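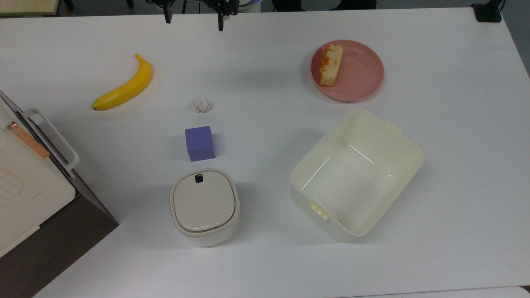
The clearing station at the Clekoddale canteen ran a test set before each shift. The cell had to lift the food off the pink plate, then the banana, then the paper ball, and log each item. The pass mark was 40 picks with no drops. The operator's job was to reset the table and press the green key.

Before Prosberg installed the cell, five people had worked that counter. Two had moved to the dish line and two to the Riren site. The fifth stayed on as operator. Her new job sheet had 13 lines, and the word "clean" was in none of them.

She set the plate near the corner, where the arm was slowest. The log gave a grip time for every pick. It had no column for hers.

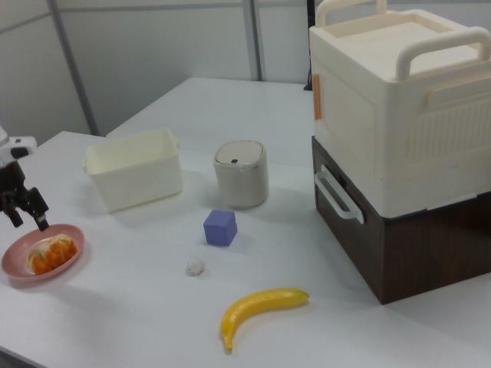

Mugo asked over the headset whether she wanted the night shift dropped from the schedule. The cell could run it alone from November, he said, and she would be on call at home.

She checked the fault list. It stood at 363 entries -- most of them cleared by hand, with her number beside them.

"On call at what rate?" she said.

He said he would have to look it up. She pressed the green key and waited for him to come back on.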